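Home > Forums > Crafts & Collecting > Plush

Sorting the plush before the move: one box or two?

Posted by tinhat_85, 3 November 2025

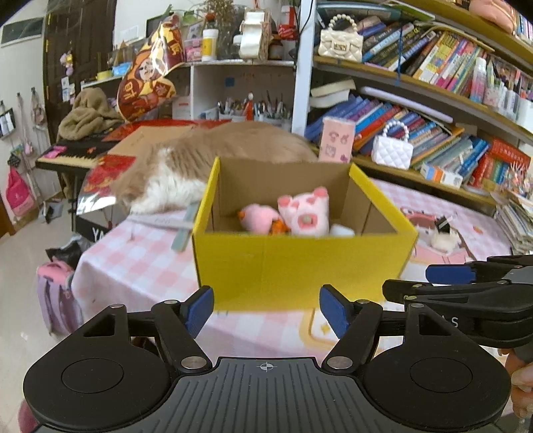
I have owned too many stuffed animals since October, when my aunt downsized and I said "sure, I'll take a few." My rule is one box per shelf. The yellow one with no flaps has the spotted pig propped up in it with a smaller pink plush alongside, and the cat has stretched out right behind it on the checkered cloth. Do I keep going, or start a second box for the pigs?

mossbucket wrote:
Second box. Crushed snouts never come back. I lost a good Jotar bear that way.

Lévesque_fan wrote:
Disagree. Plush is mostly air. I got 11 into one Plulby crate and they came out fine, if a bit resentful.

mossbucket wrote:
Eleven what? Keychains?

Lévesque_fan wrote:
Medium rabbits. Thank you for your concern.

orrin_k wrote:
Where are the flaps? You can't tape a box shut with no flaps. Lay a sheet of cardboard over the top and tape that down on all four sides.

tinhat_85 wrote:
Flaps are gone. I have strong opinions about storage and poor follow-through. Will try the sheet. The cat has not been consulted.

mossbucket wrote:
Still two boxes. Trerwood sells flat ones, go look.

Reply | Quote | Next thread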